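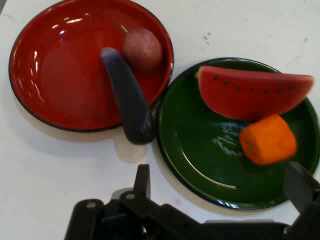 A small round fruit on a red plate.

When Shalini Nautiyal got the call about Merbridge, she was standing in line at a pharmacy and could not shout. "I said 'thank you very much' in a very low voice, and my agent thought I was disappointed," she says. "Then I went outside and walked two times round the parking lot."

The actor joins the second season of the mystery drama as Dr. Mathur, a coroner who arrives in the small harbour town of Lurkano after the old one has left without notice. Viewers of the first season will remember how that office was found with the lights on and the filing drawers open. Nautiyal is careful when I ask if her character knows something about it. "She knows how to read a report. Let me say only this."

She had not planned to do television this year. For most of her working life she was in theatre, and her longest contract before this one was 22 performances of a play in which she was a ghost and had almost no lines. Her first audition for Merbridge was recorded in her sister's kitchen, with the fridge unplugged so that it would not hum on the sound. She read the same two pages with three different moods and sent all of them.

The showrunner, Trudy Whitelaw, chose the calmest one. "Many people played Mathur as a person with a secret," Whitelaw tells me later by phone. "Shalini played her as a person who is tired and wants to finish her work. I believed her at once, and I rewrote the third episode that same evening."

The new season has 13 episodes, three more than the first. Nautiyal appears in all except the opening one, and she shares most of her scenes with Girish Katiyar, who returns as the harbour inspector Wakex. The two had never met before the first table reading. Katiyar has a reputation for changing his lines on the day, and I ask her if this was difficult.

"In the beginning, yes," she says. "I come from theatre, I learn the comma also. He would say something new and I would look for it on the page in my head. After a week I understood that he changes the words but never the meaning, so I stopped looking."

Some of her scenes needed up to 40 takes, a number she gives without any complaint. The hardest was a conversation on the ferry, where the wind took her voice away and most of it had to be recorded again in a studio. She also learned to handle the instruments of a coroner from Neelam Goel, the medical adviser of the show, who corrected the way she put on her gloves. "I was doing it too beautifully," Nautiyal says, and laughs.

Fans have been discussing the first trailer since it came out, mainly the last shot, where Mathur opens a letter and the screen goes black. One theory says that she is the daughter of the lighthouse keeper, played by Ramesh Khurana. Nautiyal has read it. "My cousin sends me all the theories. That one has a drawing of the family tree with it, in colour. I asked Ramesh if he feels old enough to be my father and he did not answer my message for two days."

Would she stay for a third season? Nothing has been ordered yet, and she does not want to guess. She has a stage role waiting for her in the winter, and a radio play before that. But she kept the brown coat which Mathur wears in the rain – the costume department had a second one – and it hangs now behind her door.

Season two of Merbridge begins on September 26, 2022, with the first two episodes shown together.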